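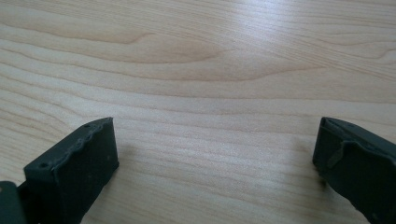
Gripper fingers open over one of the wooden tabletops at Dreder.

She has worked at Dreder for 13 years, most of them packing kitchenware sets into gift boxes, and she laughs when I ask what her job is called now. "I think the badge still says packer," she tells me, pouring us both a coffee. "My daughter says I'm a teacher. I told her, well, in that case I have a very quiet class!"

What she does these days, for part of every shift, is take a gripper in each hand and do the old work slowly on a table, so that the machines on the Brullton line can learn from the recordings. Dreder started this in December with a handful of people from packing, and there are 46 of them taking turns at it now. They had 1,036 recordings at the last tally, and she is proud of that number (she made me write it down twice).

The first weeks were hard on the wrists, she says, and harder on the pride. "You've been picking up a cup your whole life, and suddenly you can't pick up a cup. I went home and told my husband I'd been beaten by a cup." It took her a good while to stop wanting to use her fingers, and longer to trust that the grippers would hold. Now she hardly thinks about it, although she still talks to the things on the table while she works, which her colleagues tease her about.
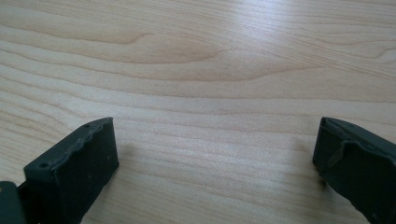

The gripper's two dark fingers, with the bare table between them.

I wanted to know about the worry, naturally, and she didn't dodge it. When the news first went around the lunchroom, people were frightened, and some were angry. "We all did the same sum in our heads. If it learns from me, what am I for?" The company promised in writing that the people on the recording tables would keep their hours and their pay grade, and she keeps her copy in her locker. She believes it, mostly. A friend of hers moved over to the Betell warehouse anyway, and she doesn't blame her one bit.

The days themselves have changed in smaller ways. A turn at the table lasts 90 minutes and then she goes back to packing, so she sits more than she used to and her knees thank her for it. She misses the chatter of the line, though. 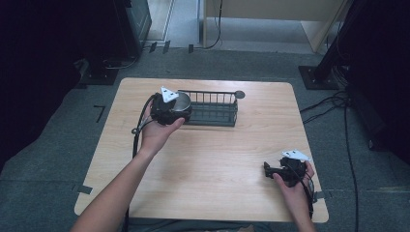 She says the part she likes best is being asked. Before, if she thought a tray was set too far back, she moved it herself and that was the end of it. "Now a young engineer comes over with a notebook and wants to know why I turned my hand like that. And I have to stop and think, because I never knew I did it!" She would like the night shift to be asked too, and she has said so at two meetings already.

Before I left she walked me back past the packing line, stopping to say hello to practically everyone, and told me she plans to stay until she retires.

Interview by El Ouafi, 15 Jul 2026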